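Surgical suture

A suture is a stitch that holds body tissue together while it heals. The word covers the thread and also the finished stitch, which confused me for years, so I'll mostly say "thread" when I mean the thread. I keep this page for the Warnudberg open encyclopedia, and I rewrote most of it on 2023-04-13 after a reader complained that the old one was all Latin (fair enough!).

History

People have been sewing each other up for thousands of years. Linen, hair, cotton and animal sinew all had their turn, and some healers are said to have used the jaws of large ants to clamp a cut shut. Catgut was the big one. It never came from cats, by the way — it was made from the intestines of sheep or cattle, and the same sort of stuff went onto violins. Silk was popular too, and you'll still find it in use today. Man-made threads such as nylon came along in the twentieth century and took over a lot of the work.

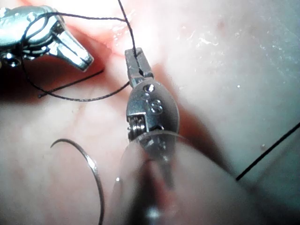

Types of thread

The first split is between threads the body breaks down and threads it doesn't. Absorbable ones are handy deep inside, where going back to take them out would be a terrible idea. The others either stay put for good or get snipped out later, which is the bit most of us remember from childhood (I had my chin done one June and I can still feel the tug).

The second split is between a single smooth strand and a braid. A single strand slides through easily but likes to spring back into the shape it had in the packet, so it needs more throws to keep a knot from slipping. A braid is softer and ties beautifully, but the tiny gaps between its fibers can give germs somewhere to sit.

Sizes

The numbering is odd. Once you get below size 0, more zeros mean thinner thread, so 6-0 is finer than 3-0. Eye surgeons go down to 10-0, thinner than a hair!

Stitches and knots

The simple interrupted stitch is the one beginners learn, each loop tied on its own so that one can fail without the rest letting go. A running stitch uses one long thread and goes faster. Mattress stitches pass through the skin twice and help turn the edges outward.

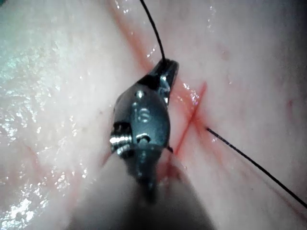 The square knot is the usual starting point, and the surgeon's knot adds an extra twist to the first throw so it holds while you tie the second. I tried both on a banana with a practice kit from Dasia and needed 34 tries before I got a row I liked.

See also: Needle holder, Catgut, Wound healing, Surgical staple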